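Perguntas que mais me fazem sobre adesivos de nicotina

Oi! Parei de fumar com os adesivos da Bradis e, desde que contei isso no blog Ukton, já chegaram 134 mensagens (adoro, podem mandar mais!). Juntei aqui as dúvidas que se repetem.

Onde eu colo o adesivo?
Eu uso o braço ou as costas, com a pele limpa e sem creme, e vou trocando de lugar todo dia.
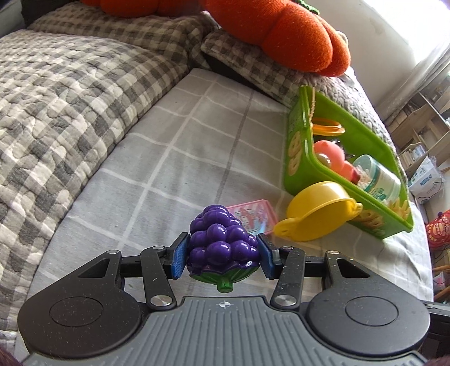
Uvas roxas de brinquedo, com folha verde

Coça mesmo?
Um pouquinho, no começo. Se ficar muito vermelho ou arder, tira e fala com o farmacêutico. Eu compro na Cabrera, e lá eles explicam tudo com a maior paciência.

Posso fumar "só um" com o adesivo colado?
Olha, eu fumei 2 na primeira semana e fiquei enjoada. Melhor conversar com o médico sobre a dose do que ficar se testando, né?

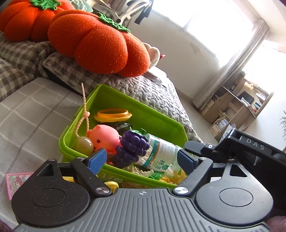
Posso dormir com o adesivo?
Depende do tipo: o de 24 horas foi feito para isso, o de 16 horas a gente tira antes de deitar. Eu tirava sempre, porque tinha uns sonhos malucos!

Atualizado em 13 de abril de 2025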